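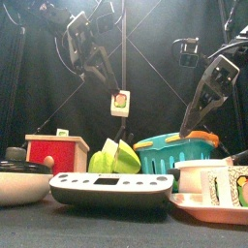
Play kitchen food and basket, with the little red-front cabinet.

Modton Play Kitchen Bundle
Item no. 2724

Ages 3 and up. In stock, ships from Plernum warehouse.

Pretend food, a basket to carry it in, a cabinet to put it away. Good for home corners, waiting rooms, preschool tables. Sold as a bundle only, sorry, no single pieces at this time.

What you get
Turquoise plastic basket, slatted sides, yellow handles
Small wooden cabinet, light wood frame, bright red front, round wooden knob
Sushi pieces, white with colored centers
Green lettuce or cabbage, comes in two halves
Orange food piece
White bowl
Toy appliance, white and dark gray, buttons and small display

Food assortment changes a bit from batch to batch. Colors too. If you need a certain piece email before you order, ask for Estrella Becerra.

Care
Wipe food and basket with a damp cloth, mild soap. Do not soak the cabinet. No dishwasher. Knob can work loose with heavy use, just hand tighten.

Shipping and returns
Orders over $100 ship free. Under that, flat $12. Please allow 2 business days for packing, longer in September when the schools all order at once. Returns ok if unused and complete, keep the box. Missing a piece? Send us the item number and wich piece, Murray Kowalchuk in parts will get one out to you.

School and daycare orders: purchase orders accepted, tax exempt form needed with first order. Ask for the Cudard price list, it has the quantity discounts.

Page updated May 12, 2023. Prices subject to change with out notice.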